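I had two cups of coffee in me before I got to Patley, a small place on a tidal river, to talk to a hydrologist who has been measuring mud for most of her working life. She asked me to leave her name out, as she's still writing up the results and doesn't want the emails. Fine by me!

Her project is called Lukunell, and it keeps track of how fast the salt marsh downstream of the town is gaining or losing height. I'd always pictured marshes as just sort of sitting there. "Oh no," she said, and laughed at me a little. "They're busy. Every big tide brings in silt, the grass slows the water down, and the silt drops out. Then a storm comes along and takes a chunk off the front."

The team has 347 marker stakes out there, spread over the marsh in long lines, and someone has to walk to all of them. I asked how that goes in March and she pulled a face. "Cold. You lose a boot most years."

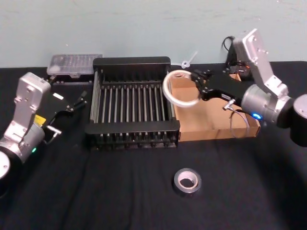 So is the marsh growing or shrinking? Both, depending on where you stand: the upper part near the old Mustonen embankment is gaining height, while the outer edge keeps moving back toward the land.

She drew it for me on the back of an envelope, and I'll admit I needed the drawing. At the top end, she told me, the ground has come up 3 inches since the first survey. Out at the edge, the creek banks slump, and in the worst spot they've lost up to 40 feet of grass. "People see the top end from the footpath and think it's doing great," she said. "They never walk out to the other bit, and I don't blame them."

I wanted to know where all the silt comes from. A lot of it is the marsh eating itself, apparently - mud that falls off the front gets stirred up and carried in over the back. The rest washes down the river, or it used to, before the Brolico weir went in. She's careful about the weir. "It holds some silt back. How much, I can't tell you yet, and I wish people would stop quoting me as if I had."

We got onto sea level after that, and I asked whether the marsh could keep up. She took her time. "If it has mud and it has somewhere to go, it can do a lot. A marsh with a wall behind it has nowhere to go."
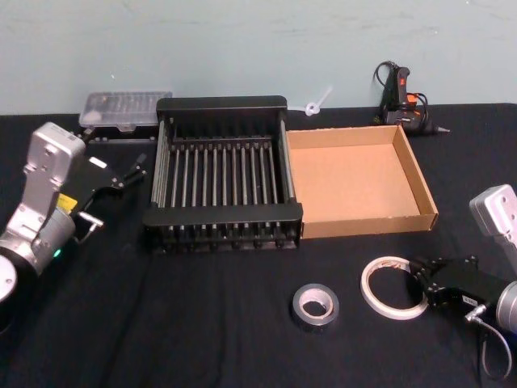 What would she do with more money? I expected her to say satellites or something shiny, but she wants more stakes, and she wants them on the outer edge where they keep falling into the creek. She'd also like a longer record. Her oldest set of readings goes back 40 years, copied out by hand from notebooks that got damp at some point, and she talked about those notebooks with real affection (the handwriting, less so).

Before I left we walked down to the embankment to catch the tide coming in. It fills the little creeks first, very quietly, and then all at once the grass is standing in water. I stayed longer than I'd planned and got my socks wet. She's back out with the stakes next month, and she has promised to send me the new numbers.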